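Home Stories Archive Submit Newsletter Contact

Short fiction / Workshop tales

8 min read

The Left Finger

Nathalie Ouellet had promised the machine's owners a visit on Sunday, and on Sunday she went, with her good screwdrivers rolled up in a dish towel and a thermos of coffee that she knew perfectly well she would forget to drink. The rental company was called Hoekstra, and it looked after holiday apartments up and down the lake, and two springs ago it had bought an arm from Jodari to help ready the bathrooms between guests. The arm was a good arm. Nathalie had bolted it to its cart herself, and she felt toward it something like what you feel toward a nephew who is bright and always has his shoes untied.

The complaint this time was dropping. Not often, the morning crew said, but it had let go of a cup, and then a soap dish, and then on Friday a cup again, and they had begun to stand with their hands out whenever it carried anything over the tile.

She started with the log, as she always did, sitting on the edge of the tub with the tablet on her knees. There were 1,212 grips since her last visit and 11 of them had ended early, and when she sorted them by hour (she loved sorting things by hour, it was one of the small pleasures of the trade) nearly all the bad ones fell late in the morning. The motor current looked fine. The wrist looked fine. She ran the fingers open and shut with nothing between them, and listened, and on the closing stroke she heard a tick so faint that she held her breath and ran it again to be sure.

It was the left finger. The screw at its root had backed out by less than the thickness of a fingernail, and whenever the hand had worked long enough to get warm, the whole finger leaned outward just a little and the pads no longer met square. She took the screw out, cleaned the thread, put on one drop of the blue stuff from the Kendemeck bottle, and turned it home until the wrench clicked. Then she did the right one too, which hadn't asked for it but would have felt slighted.

After that came the part she could never hurry. The hand had to be taught where its own fingers were again, and how hard was hard. She set the grip force at 80 and put the arm through its slow routine by the sink, close, lift, tilt, hold, with her tablet propped where she could watch what the wrist camera saw, and her own hand hovering nearby out of a habit she had given up trying to break.

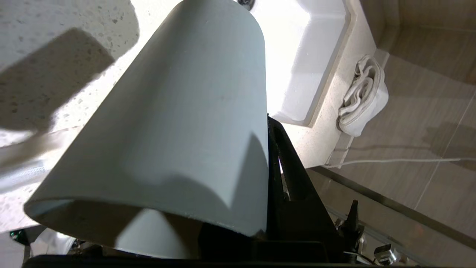 Eighty was too much, in Ikmont's opinion, and he gave it from the doorway with his jacket still on. He had run the hand at sixty all winter and never cracked a thing, and if you squeezed that hard you'd be buying new pads by June, and had she thought of that?

She had thought of it. She told him so, kindly, because he was the one who wiped the arm down every evening and he had a right to be particular about it. But sixty had been chosen for new pads, and these were far from new, and a worn pad wants a firmer hand behind it. She let him press one with his thumb. He pressed it, and looked at his thumb, and pressed it again.

"So it's the pads," he said.

"It's the screw. The pads are just tired."

He took off his jacket then, which she understood to be as near to agreement as she would get before lunch. They settled on seventy, with a fresh set of pads to be fitted as soon as the box came, and he wrote the number on a strip of tape and stuck it inside the lid of the cart, where he had stuck all the other numbers, one over the other like layers of old wallpaper.

They ran it through the rest of the morning. Ikmont called out each grip and Nathalie made her little pencil marks, and they talked about his mother's knee, and whether the lake would be warm enough for swimming, and a cousin of hers who had gone into boilers and regretted it. The hour when the trouble usually came arrived and went by. The hand grew warm. She laid two fingers on the casing the way you'd feel a child's forehead, and bent down close, and listened for the tick.

"Anything?" he asked.

"Hush," said Nathalie, and waved at him to start it again.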